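Renel Shelving Notes
19 November 2020

Low shelves and round packs: findings from the Rorkmont bay

The August notes dealt with eye-level shelves and ended with a promise to come back to the low ones. This item covers the low snack shelf in the Rorkmont bay, with some comments on the floor in front of it. Peg hooks and chilled units are left for a later issue. The bay measures 3000 mm from end to end and uses the standard uprights, so most of what follows can be applied in any shop with the same fittings.

Stock on a low shelf is seen from above. A customer standing at normal distance sees the lid first, then the top part of the label, and only on stepping back does the full face come into view. Most canister labels put the brand name high and the flavor picture in the middle or lower. A canister pushed to the back of a low shelf therefore shows the customer a lid and very little else. Pulled up to the front lip, the same canister shows nearly the whole label.

Boxes behave differently. A flat box laid down with its printed side up reads well from above and badly from across the aisle. Stood on end, it does the reverse. The old plan for Rorkmont had boxes and canisters in separate sections, which was easy to fill but left the box section looking half stocked whenever a few were laid flat. The current plan lets them share the shelf. The dark shelf surface with the white front strip has been kept.

Label language is a separate point. Several of the snack lines carry Chinese labels, and staff who don't read them have been matching packs to shelf positions by color and picture. This works for lines with a clear picture of the product, such as the light blue Lay's canister with the lime slice. It works poorly for two packs in similar reds. The revised plan sheet prints the barcode number beside each position, and the number should be checked whenever color is the only other difference.

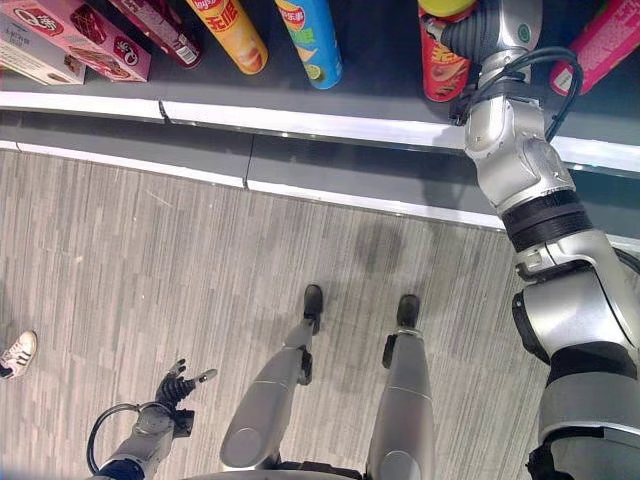 Farhad Azimi disagrees with mixing boxes and canisters and has asked for his objection to be noted. In his view a box next to a canister always ends up being used as a bookend, and once the box is sold the canister has nothing holding it. He would put all round packs at one end of the bay, against the upright, and accept that the boxes look sparse.

The objection has some weight. A canister has a small base for its height, and it goes over when the pack beside it is taken quickly. Once on its side it can roll if the shelf isn't level. Two measures are being applied before anyone redraws the plan again.

First, leveling. Low shelves tend to be leveled once, at installation, and then left alone. The check is done with a short level placed front to back and then side to side, with the stock off. A slight fall toward the back is acceptable. A fall toward the front lip is corrected at the bracket. Cardboard shims are not to be used, as they compress under load and the error returns.

Second, spacing. Leave 60 mm between a canister and the next different product. That is enough for fingers on either side of the pack. Canisters of the same line can stand closer, since customers generally take the front one. The earlier sheet gave no spacing at all, and the result was whatever fitted.

Filling order for a low shelf is now as follows. Take everything off. Wipe the surface and the white strip. Set the boxes first, flat or upright as the sheet shows, with the printed name facing the aisle. Stand the canisters next, labels forward, bases one finger width behind the lip. Turn each canister until the product picture is centered. Any canister with a dented rim or a loose lid goes to the returns tray and is recorded with its barcode number. Price labels go on last.

Depth is limited to 3 canisters from front to back, even where the shelf would take more. Stock behind the third position is hard to see and hard to reach without leaning in, and it is where out-of-date packs were found at the last check. Surplus goes back to the stockroom in its case. A line that sells faster than this depth allows should be given a second facing.

Packs found on their side are to be stood up at each round. Before returning a pack to its place, look at the lid and the seal. If the plastic lid has come off but the inner seal is whole, refit the lid and return the pack to the shelf. If the inner seal has lifted, the pack is withdrawn.

Mahsa Moradi timed the new filling order over several rounds. A full low shelf took up to 10 minutes including the wipe-down. The wipe-down was the largest single part of that, and most of it was spent on the strip, where dust collects along the lower edge. A damp cloth followed by a dry one was faster than spray.

The floor in front of the bay affects the work more than the plan sheet suggests. Filling a low shelf means crouching or kneeling, and stock is usually set down on the floor within reach. The streaked gray pattern in this area hides crumbs and small pieces of film very well. Cases should be opened on the cart and the film put straight into the bag. A sweep along the foot of the shelving is added at the end of each round, carried out before the cart is moved.

Gray streaks also make it difficult to pick out a dropped price label. Labels should be carried in the small tray and counted back in. Homa Mirzaei has suggested a colored backing for the label stock, and samples have been requested from Hamton.

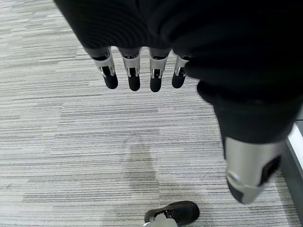

Can the low shelf be raised one notch to save crouching?

Raising it is possible on the standard uprights, but the shelf above must then go up by the same amount, or tall canisters will not clear it when lifted out. Check the clearance with the tallest pack in the bay before moving any brackets.

Remaining items for Rorkmont: the replacement strip at the left end of the bay is on order through Bagheri. The plan sheet with barcode numbers will be reissued once the two red lines have been moved apart. Older copies should be taken down from the stockroom door. Comments on the spacing figure should be sent to Farhad Parsa, with the bay number and the pack type given in each case.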